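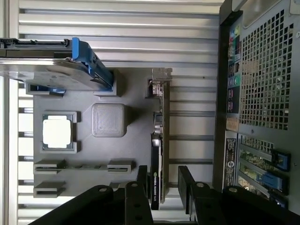

Ticket 3184: Goicoechea trailer stops at 40 seconds
Opened May 2019, Rorkport Cinema web desk
Status: open

The trailer for the boxing drama "Goicoechea" plays up to the first punch, then freezes. We have had 200 complaints, a few from people who liked it better that way.

Cleared the cache. Same punch. 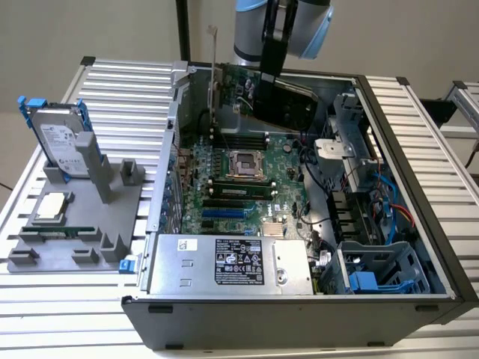

Desktop tower, side panel off

Swapped the Osis player for the old Simitov one. It now runs to the end, without sound. Asked the distributor for a new file, attempt 3.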